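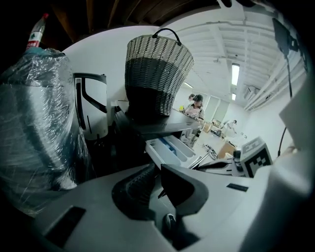
One of the hand-held grippers in use at the Altura open day.

Home | News | Business | What's On | Letters | Jobs

Altura opens its doors, but the robots are still to come

8 January 2019

Visitors to the Altura workshop on the Avotiņš estate were promised a look at "the home robot in training". What they got was a large room of household goods and people walking through it holding plastic grippers.

The firm opened the unit for an afternoon to show off Grodo, its plan to teach machines ordinary chores. Tickets were free but had to be booked, and we went in with a group of 15. The tour took 20 minutes, a good part of it spent on a welcome talk about the future of housework. No robot picked anything up while we were there.

The training is done by hand. A person takes a gripper in each hand, with two black fingers at the end of each and a white cube near the handle carrying black-and-white square patterns. The patterns let a computer work out where the gripper is and which way it is turned. The person then opens a drawer or moves a cup, and the movement is stored in the hope that a robot arm will one day copy it.

It is a sensible enough idea, and the grippers are simpler than we had expected. One of our group had a go and managed to drop a spoon twice before getting it into the tray. Staff said both drops would be kept, as the system learns from mistakes too. How much it learns from them, they could not say. 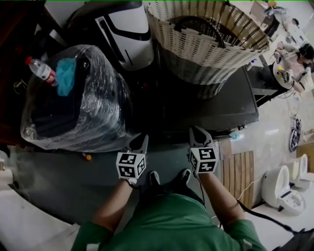
Altura says it wants clutter, because real homes have clutter, and it has certainly gathered plenty. There is a woven basket on a dark cart, a robot vacuum on its edge on the floor, and two white toilets side by side on a platform. Whether it adds up to a home is another matter. No house on the estate is lit by office ceiling panels, and few have that much floor to walk about on. A robot that learns its manners in a big bright room may get a shock in a galley kitchen with a dog in it.

We asked what the finished machine would cost and were told it was too early to talk about price. We asked when it would be on sale and were told the same. The handout was more confident. It says Grodo has gathered 1,288 recorded tasks since September and will be able to manage "most light housework" within five years.

That figure needs some care. A recorded task, we learned, can be as short as lifting a lid, and the same lid lifted again counts as another one. The handout does not say how many different jobs are in the total, or how often a robot has tried one of them without a person's help. A member of staff said those results would be published "when they are ready".

Money is the other open question. Altura has support from the Usance fund, which put up part of the rent on the unit on the promise of local jobs. Staff confirmed that most of those hired so far are on short contracts, paid by the hour to hold the grippers. It looked like tiring work – arms out in front, eyes down – and the jobs go once the machine can do without them, if it ever can.

None of this means the work is pointless. The staff were friendly and plainly keen, and there was more straight talk on the shop floor than in the welcome speech. But an open day called a robot demonstration ought to have a robot in it doing something. Altura says a second event will be held later in the year, with "live arms". We have asked for a place.

Comments

tin_opener: Went to the later session and it was the same. Nice biscuits. I asked if it could do a duvet cover and they laughed.

Lower Lane Reader: Bit harsh. You have to start somewhere, and my son is one of the ones on the grippers. He likes it and it beats the warehouse.

marrowfat: "Too early to talk about price" means you can't afford it.

tin_opener: @Lower Lane Reader no offence meant to your son, they were all very patient with us. It's the handout I don't believe.

K in the flats: Will it clean the toilets or are they just for show? Article doesn't say.

Related items

Usance fund to review grants for small firms
Parking on Avotiņš estate: residents have their say
Repair café looks for a new home
Bus timetable changes from next week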